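Stadthorpe first aid sessions to return in April after waiting list grows

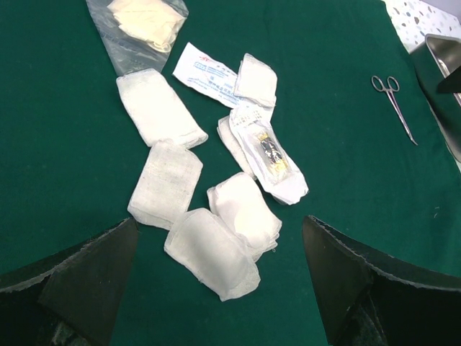 Gauze pads and other dressing supplies on a green cloth.

Free evening classes in basic wound care will run again in Stadthorpe from April, after the first round filled up and left 19 people on a waiting list.

The sessions are held in the upstairs room at the Norberg Centre and last 2 hours, starting at 6.30pm. Each one covers cuts and grazes, burns, nosebleeds and how to put on a dressing that stays in place. There is no test at the end and people do not need any experience.

Vusumuzi Kruger, a retired district nurse who teaches the course, said most of those who came last time were parents or people looking after an older relative.

"A lot of them had a first aid box at home and had never opened it," he said. "We go through what is in it, what is out of date and what you would reach for first. Then everyone practises on the person next to them until they can do it without thinking too hard."

He said the question he was asked most often was when a cut needed to be seen by someone. The course now spends longer on this, including bleeding that does not stop with firm pressure and wounds with something stuck in them.

The new round has been paid for with a grant of £1,485 from the Kairys Fund, a local charity that supports adult learning in the town. The money will cover room hire, printed handouts and enough dressings and gloves for each group to use and throw away. Zurker, the chemist on Bridge Street, is giving a small home kit to everyone who finishes the course.

Places are limited to 18 a session so that there is room to practise on the floor as well as at the tables. Those already on the waiting list will be offered a place first and should get a letter or email before the end of March. Booking then opens to everyone else at the Norberg Centre front desk, or by phone during opening hours.

The course is open to anyone aged 16 or over who lives or works in Stadthorpe. Under-18s need a form signed by a parent or guardian, which can be picked up from the desk. The upstairs room can be reached by lift from the car park entrance – the main door on Norberg Road has steps and will be locked after 6pm.

Mr Kruger said he also hoped to put on a daytime session for people who work evenings, but this would depend on the room being free. A separate class on choking and resuscitation for babies and young children is planned for the autumn, and the centre is taking names now from anyone who would like to be told when the dates are set.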